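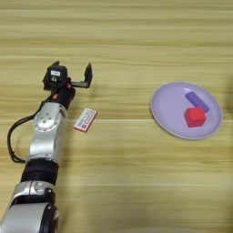
Teodoro Mateos
Newsletter Editor, Cerndale Library Friends

Hello again, everybody! I promised last time I'd write up the seed swap, and then I kept putting it off while I sorted envelopes at home, so thanks for your patience (and thanks to the two of you who wrote to ask if I'd been buried under beans).

We gave away 1,223 packets this year. Last year it was 1,121, and I remember thinking we'd never top that. The line went out past the coat racks before we'd even finished putting the signs up, and I spent the first half hour pointing people to the tomatoes. It's always the tomatoes! If you came late and only found lettuce, I'm sorry. I'll ask growers to save more this fall, especially the small yellow ones that went so fast I never got any myself.

A few things I learned while I was behind the table. Write the year on your envelopes, please. We had a whole shoebox of squash marked "good ones" and nothing else, and I took a packet home out of curiosity, so I'll report back. Fold the flap over twice if you're using plain paper, or tape it. Poppy seed gets into everything, and I'm still shaking it out of my good jacket.

Peppers need to be started now if you haven't done it. I put mine on top of the refrigerator, where it's warm, under a piece of plastic wrap, and then I forget about them until I'm looking for the cereal. They've been slow for me every year and every year I panic and plant more, and then I've got 35 pepper plants and a very small yard. You're welcome to some of them. Tomatoes can wait a little. I know it's tempting when the sun comes out, but mine got so leggy last spring they fell over on the windowsill - I had to prop them up with chopsticks.

Peas are another story. As soon as you can get a trowel in the ground, go ahead. My plot is down at the Medve Street end, where the water sits, so I'll be behind the rest of you as usual. If you're up on the hill you could probably have them in by the time this reaches you.

Several of you asked about the dark red bean with the white stripe. We've been calling it Orkura because that's what was penciled on the jar when it came to us, and I've never found it in a catalog. It climbs, it wants a tall pole, and it's better as a soup bean than a green one. I let the pods go papery on the vine and shell them in front of the TV. If anybody knows it by another name I'd love to hear it, and if you grew it last summer, could you hold back a handful for next year's table? We're down to one jar.

Our next get-together is the plant exchange in April, same room, and I'll put the hour on the bulletin board by the front desk once I have it. Bring seedlings in something that doesn't leak. Yogurt cups are fine, egg cartons fall apart (ask me how the back seat of my car looks). Houseplants are welcome too, and divisions of anything you've dug up, as long as it isn't mint. I mean it about the mint.

Leftover seeds are in the old card drawers next to the large print shelves, and you don't need a library card to take some. Mistis Nursery also gave us a stack of peat pots, which are on the shelf underneath, so help yourself.

Send me your garden notes for the next issue, long or short. Leave them at the desk with my name on them and I'll get them.

Teodoro
3/1/22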